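Kitchen worktops and splashbacks: your questions
3 min read
16 comments · 421 shares

Do I need to seal my worktop?
It depends on the material. Natural marble needs a sealer, and we advise to repeat it every year. Laminate with a marble pattern does not need any, you only wipe it.

How long must the grout dry before I can cook?
Please leave it for one full day. If the kitchen is cold, two days is safer. During this time don't boil big pots near the wall.

Can I put new tiles over the old ones?
Yes, if the old tiles sit firmly. Knock on them with your knuckles – a hollow sound means the tile must come off first. Remember that the sockets will then be deeper in the wall and may need longer screws.

Which gap should I leave between worktop and first row of tiles?
We leave 3 mm and fill it with silicone, not with grout. Grout cracks in this place.

Do you sell small mosaic by the piece?
No, only by the sheet. In our Rurnley shop you can borrow one sample sheet for a week. The Fenddale shop has the samples also, but it is closed on Tuesday.

My mosaic looks different from the sample. Is it a mistake?
Mostly not. Mixed colours vary from box to box, and the Velance range varies more than others. Open all boxes before you start and mix the sheets. We can exchange unopened boxes within 60 days.

What can I use against grease?
Warm water and a little washing-up liquid. Please no vinegar on marble, it leaves dull marks which are difficult to remove. 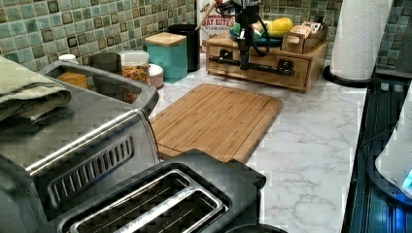 Green mosaic splashback with a white marble-look worktop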